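Workplace first aid cert lapsed by 11 days. Full course again?

Posted by Gintarė Eglītis, 13/07/2026

I'm the named first aider at a small furniture warehouse in Pedness. My three-year certificate ran out while I was busy covering for two people on leave, and I noticed 11 days later when I went to book the refresher. The training company, Lastano, says the short refresher is only for people whose card is still valid, so I have to sit the whole thing again. That means more time off the floor and a bigger bill, and my manager has started breathing through his nose about it.

Is that a real rule, or is it a rule in the way that "no refunds" is a rule? And am I still allowed to put a bandage on somebody in the meantime? We have over 17 people on a busy shift and a lot of them own box cutters.

Murray Rakena

It depends who issued the card. Some issuers give you a grace period after the expiry date, some give you none at all, and the training company can't bend it either way because they aren't the ones printing the certificate. So ask Lastano which body issues theirs, then look up that body's renewal policy yourself. I did this when mine lapsed and the person on the phone had been reading me the policy for a different course. I got the refresher. I also got a very long hold song.

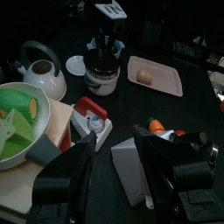

On the bandage part: an expired card doesn't make you forget how to press on a cut. Help people. What changes is that your employer can't list you as the trained first aider, so if the rules where you are say there has to be one on site, they need a name on the poster that isn't yours until you've recertified. Put that in writing to your manager. It tends to move the budget conversation along.

Also check whether the full course comes in a blended version, with the reading done online and only the hands-on part in a classroom. The one I looked at had 8 hours in the room. Bring a sweater, they keep those places like a meat locker.

Angus Cartwright

just do the full one. I've been on four and every time they changed something about CPR

Huia Baxter

Murray has most of it, but I'd push back a little on the refresher. I teach these for Hoani, and the people who come in with a lapsed card are nearly always rustier than they think. Bleeding control is the big one. They remember that tourniquets exist and that somebody once told them never to use one, and they stop there.

If you do go the refresher route, ask what's in it. Ours spends a good while on severe bleeding, and with box cutters about I'd want that ahead of the section on bee stings. Ask for the next date too. We're booked solid until August, and I doubt Lastano is any different.

And set the reminder for three months before it expires next time. Send it to your manager's calendar as well, so he can breathe through his nose in advance.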